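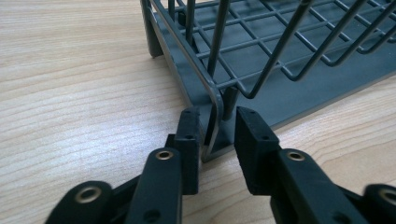

Inargate to Erer trip log, written up by me, Aarti Pant, from the notebook I kept on the passenger seat. It covers 2183 miles in our old camper, one row per stop, with the road, the weather and any animals we saw (mostly elk, and one very rude goose at Mazza!). Camp chores get a column too, so dishes on the gray wire rack count as "chores" and driving doesn't.

Fuel is in gallons. I lost the receipts for the Vemico stretch, so that's roughly 80 gallons, and I put a "g" for guess next to it.

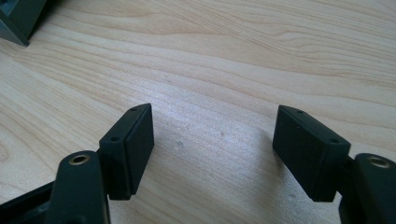

Are the distances from GPS?
They're from the odometer, which I read every night after parking. Side trips on foot aren't in there.

Files: stops.csv, animals.csv, notes.txt. I still have to type up the last few days of June, when it rained and I got lazy about writing.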